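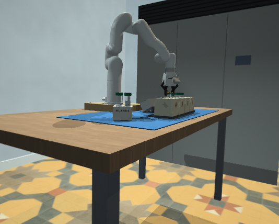

Ticket: Spendenregister Serkby, Abgleich mit den Vergabedaten
Status: in Bearbeitung (zum zweiten Mal)
Priorität: hoch, laut Melderin
Gemeldet von: Esperanza Pettigrew

Fehlerbild
Der Abgleich zwischen Parteispenden und öffentlichen Aufträgen liefert für den Bezirk Ikcombe 84 Treffer. Im letzten Lauf waren es 300. Entweder hat sich die politische Kultur in Ikcombe über Nacht gebessert, oder der Import ist kaputt. Ich habe mit dem Import angefangen.

Donnerstag, 9:10
Rohdaten geprüft. Die Spendenliste ist vollständig, die Vergabeliste auch. Beide Dateien öffnen sich, Umlaute sind heil. Das war bei der letzten Lieferung noch anders.

9:45
Verdacht: der Schwellenwert. In der Konfiguration steht 3000, laut Auswertungskonzept sollen Spenden ab 1000 einbezogen werden. Laut Änderungsprotokoll hat den Wert der Benutzer »admin« gesetzt, den sich hier alle teilen. Zurückgestellt, neuer Lauf.

10:30
Jetzt 171 Treffer. Besser, aber immer noch zu wenig.

11:20
Namensabgleich angesehen. Die Firma Undinon spendet als »Undinon GmbH« und bekommt Aufträge als »UNDINON Ges. m. b. H.«. Für das Skript sind das zwei Firmen, die nie voneinander gehört haben. Bei Lyons dasselbe, dort kommt noch ein Leerzeichen am Zeilenende dazu.

13:05
Normalisierung der Rechtsformen war auskommentiert, Vermerk daneben: »nur kurz zum Testen«. Wieder aktiviert, Leerzeichen werden abgeschnitten. Neuer Lauf: 300 Treffer.

13:20, Antwort E. Pettigrew
Danke. Kann man im Export dazuschreiben, dass ein Treffer noch keine Bestechung ist? Die letzte Fassung wurde im Ausschuss etwas frei gelesen.

13:40
Hinweiszeile ergänzt – sie steht jetzt über der Tabelle, in der Fußnote hatte sie keine Leser. Ticket geschlossen.

15:55
Ticket wieder geöffnet. Spenden und Aufträge werden ohne Rücksicht auf die Reihenfolge verknüpft, ein Auftrag vom Januar passt also auch zu einer Spende vom März. Für die Frage, ob Spender eher beauftragt werden, ist das ungünstig. Datumsfilter eingebaut, Test läuft über Nacht.

Offen
– Ergebnis des Nachtlaufs eintragen
– Sammelkonto »admin« sperren
– Serkby fragen, ob Rechtsformen künftig einheitlich geliefert werden können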